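34 shares | 20 comments

Mengal Audio Lending Opens Second Counter in Lundotness

LUNDOTNESS, 8 Oct 2019 -- Mengal, the headphone lending service based in Gristenmont, will open a second counter at the Skivonier branch library in Lundotness in November. Library card holders will be able to borrow a pair of headphones for up to 30 days at no charge.

The Gristenmont counter opened last year with a small stock of donated headphones. It now has 300 registered borrowers. Most are students taking online classes and adults using language courses. The service has also had steady demand from people who share a home with someone who works nights.

Borrowers in Lundotness can reserve a pair by phone or at the front desk. A library card and a signed loan form are required. Children under 12 need a parent or guardian to sign. Ear pads are cleaned between loans, and replacement pads are kept at the counter for anyone who asks.

The late fee is 20 cents a day and stops at $6. There is no fee for normal wear. Borrowers who return a pair with a damaged cable are asked to say so at the desk so that it can be repaired before the next loan.

Mengal is also accepting donations of working headphones, wired or wireless, in any color. Earbuds cannot be accepted. Donors should include the charging cable if there is one -- pairs that arrive without it often sit for weeks. Items may be left at either location during opening hours.

The Lundotness counter will be on the ground floor, next to the periodicals. Hours will match those of the library. Loans made in Gristenmont can be returned in Lundotness and the other way around. 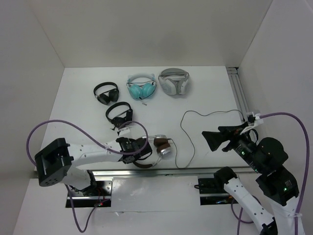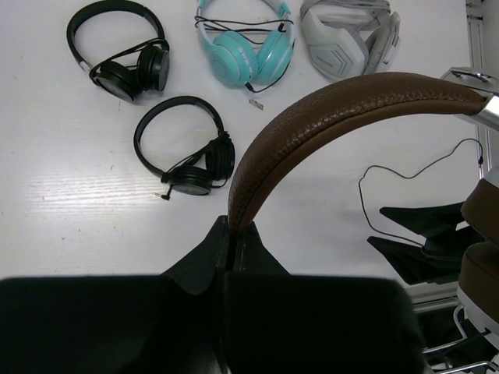
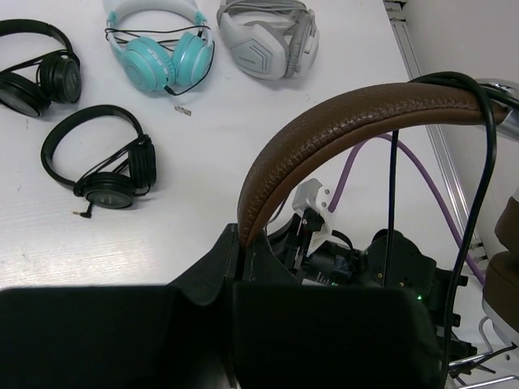

Comments

Glad to see the returns will work both ways. I take the bus to Lundotness for work and the Gristenmont desk is always closed by the time I get home. Will renewals be possible by phone too, or only the first reservation?

11 shares on this comment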